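Print Runs and Completion Rates in Hobby Card Collecting
Final Project Report, Department of Consumer Studies
Prepared by Lutz Heitmann and Bouchra Ezzat

1. Purpose

This report examines how collectors of trading cards respond to announced print runs. The project compared two releases from the same publisher, Cluketti: the Longo series, which was sold without a stated print run, and the Dromen series, in which every card was numbered to 2000. The central question was whether numbering encourages collectors to finish a set or to stop at a few favored cards.

2. Method

A written survey was distributed in November through the Vovuveo trading forum, with the permission of its moderators. Respondents were asked which series they had bought, whether they purchased sealed boxes or single cards, and how far they had progressed toward a full set. A total of 231 usable responses were received. Incomplete forms were set aside – most of these lacked an answer to the question on spending.

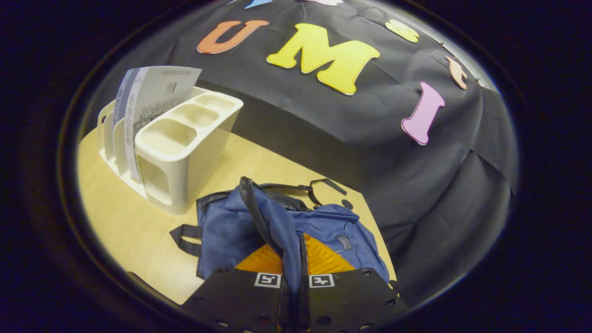

Follow-up interviews were held with 23 respondents who had bought from both series. Each interview followed the same list of topics and was summarized in writing by one author and checked by the other. Names of collectors have been removed from the appendix.

3. Findings

Interviewees described the two series in different terms. Longo was generally treated as a set to be completed, and duplicates were traded freely. Dromen cards were more often kept as single items, and several collectors reported holding on to duplicates in the expectation of a better offer. Low serial numbers were mentioned often, although opinions differed on whether they justified a higher price.

4. Limitations

The sample was drawn from one forum and favors active traders. Collectors who buy only from local shops are not represented. The two series were also released 3 months apart, and prices for sealed boxes changed during that period.

5. Further Work

The authors recommend repeating the survey after the next Dromen release, with a separate question on cards received in trade.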